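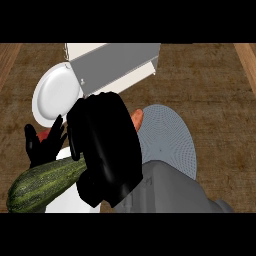
Speaker Notes / Evening Talks

Refinishing an Old Tabletop
Notes for the Ernville library talk, March 24, 2022
Speaker: Hauwa Usman

Slide 1. Title
Wait for the door to close. Thank Femi Okoro for setting up the room. Mention the handout is on the side table and that it has the drying chart on the back, so people don't need to copy it down.

Say who I am. Twenty years doing furniture repair, the first 6 of them in Danjuma Danladi's shop in Rillorport, the rest on my own. Mostly kitchen and dining tables. I don't do antiques for collectors and I won't be giving values tonight.

Slide 2. Brown wood
A brown top with darker patches and light streaks can be several different things. Old stain that took unevenly. Wear in the finish. Oil from hands and food. The grain itself. Ask the room which one they think they have at home. Take two or three answers, no more.

Point to make: find out what you have before you sand. Most of the bad jobs I get called to fix were sanded first.

Slide 3. Testing the finish
Pick a spot underneath or on the inside of a leg. Denatured alcohol on a cotton swab. If it goes sticky, it's shellac. If nothing happens, try lacquer thinner on a new spot. If that softens it, lacquer. If neither does anything, probably varnish or polyurethane.
Pass the three sample boards around. Start one on each side of the room and one at the back.
Windows open, gloves on, no pilot lights. Say it twice.

Slide 4. Cleaning
Mineral spirits and a soft rag. Change the rag often. Let the top sit overnight and look at it again in daylight. Tell the Gaete table story here: the customer wanted it stripped to bare wood, I cleaned it, she kept the finish. The bill was 41 dollars. Don't go into the argument with her brother.

Slide 5. Light edges, dark middle
Somebody always asks about this one. If the border is a different species, it will never match the center without stain, and usually it wasn't meant to. If it's the same wood, the middle may have had more wear or more polish over the years. Tape the seam before you put color on either part. Burnish the tape down with a spoon.

Slide 6. Stripping, if you have to
Gel stripper, plastic scraper, go with the grain. Follow the time on the can. Do half the top at a time if it's a big one.
Rags: lay them flat outside to dry, one layer. Oil rags can catch fire in a pile. Slow down on this part.

Slide 7. Sanding
120, then 150, then 180. Stop there for oil finishes. Vacuum between grits. Veneer is thin, so sand it by hand or leave it alone. Show the board where I went through the veneer. It's a good one to pass around if we're on time, skip if not.

Slide 8. Topcoat
Wiping varnish is the easiest for a first job. Thin coats, a day between them, four or five for a table that gets used. Keep hot dishes off it for a month.
Rhun Gittins asked me in November about water-based. Fine on light wood. On dark wood I think it looks a little flat, but try it on a scrap.

Slide 9. Costs
The walnut table in the handout came to 344 dollars with labor. Doing it yourself, you're paying for supplies and a weekend. Read the list off the handout.

Slide 10. Questions
Leave 20 minutes. Repeat each question into the microphone.
Likely ones: white rings, candle wax, cat scratches, whether to use paste wax. For wobbly legs, send them to Iason Liapis, he's doing the joints talk next.
Collect the sample boards before people leave. One went missing last time.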